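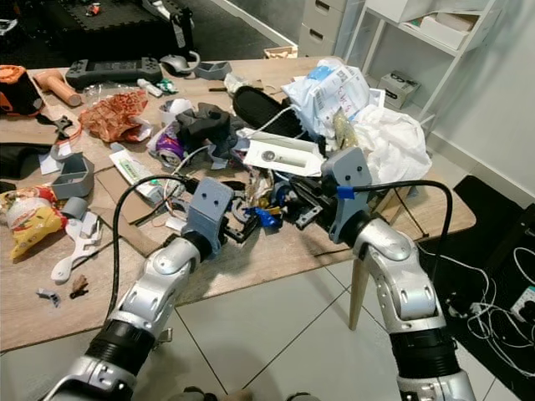
Thu 10 September

Hi all, I'm just back from the Stosley harvest supper and still full! We fed the whole hall in two sittings, and I ended up perched on a piano stool with my plate on my knees, which suited me fine. That table is a jumble from one end to the other, so I won't be having anyone round before the weekend (an orange and black bag up in the corner, things heaped everywhere, you know how I get). Anyway, somebody asked about the money:

> Did we make more than the July lunch? And are we
> still doing the Tindholm one, or has that gone quiet?

Yes to both! We took 3,672 pounds, and 1,000 of that goes straight towards the new cooker. Tindholm is still on, same menu, only with more gravy this time. I could do with two more people for the washing up, and if whoever borrowed the big Gumede pan could bring it back I'd be very grateful. I've got two Mumus pie dishes here as well, both clean, so shout if one's yours.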